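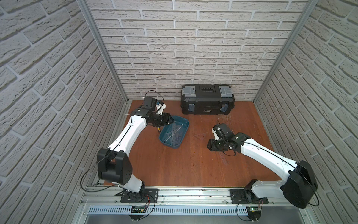

Toolbox against the brick, latches taped blue.

June, a bit past ten at night, feet up at last

I have been promising myself I'd write about the garden since the tomatoes went in and now the tomatoes are up to my hip, so clearly I'm behind! Today was the day I finally dealt with the back bed. The mint had gone completely wild (my own fault, I planted it straight in the dirt like a fool) and it took me 45 minutes just to get the first corner clear. My hands still smell like toothpaste. I found two old plant tags down in there, both so faded I couldn't read a thing, and one perfectly good trowel I blamed Fergal for losing last summer. I called him to say sorry and he was very gracious about it, which was worse than if he'd yelled.

Lunch was bread and the last of the pea soup, standing up, because I had mud all down my jeans and didn't want to sit on anything.
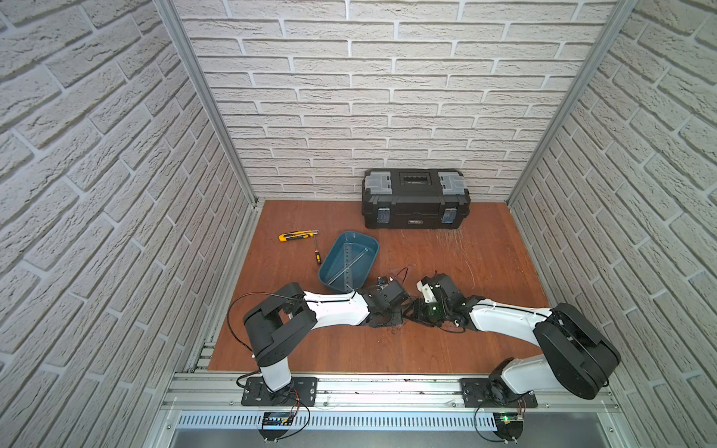
Later, after the rain

It came down hard for a while and I just stood at the kitchen door and watched it bounce off the path. Ultan Sheehan stopped by in the middle of it with a box of strawberries from the stand out on the Stulesum road, soaked through and very pleased with himself. We ate way too many. He thinks I should put the new raspberries along the fence and I think they'll take over the fence and then his yard and then the whole street, so we went around and around on that for most of an hour and settled nothing. He did talk me into trying a row of beans where the mint was. I had three packets in the drawer and one of them wasn't even that old!

I also did the water bill, finally. I'd been thinking of it as the scary envelope, and then it was fine. Lower than last June, even with all the seedlings.

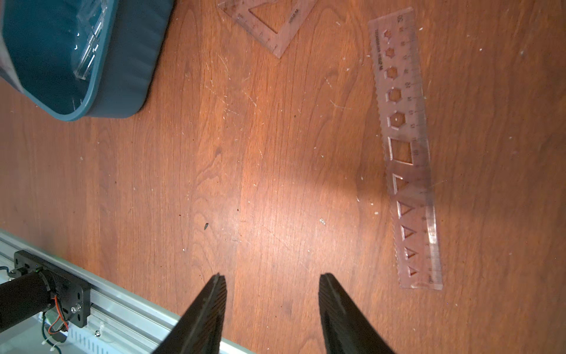 After he left I put the radio on and made jam out of what we hadn't eaten. It's a little runny. I always pull it off the stove too early because I'm scared of burning it, and every year I write down "cook it longer" and every year I don't look at the note. It tastes great though, so it can be sauce. I'm taking a jar to Fergal tomorrow, by way of the trowel.

Beans go in the morning if the ground isn't soup. Need string. Need to call Mom back too, before she calls me.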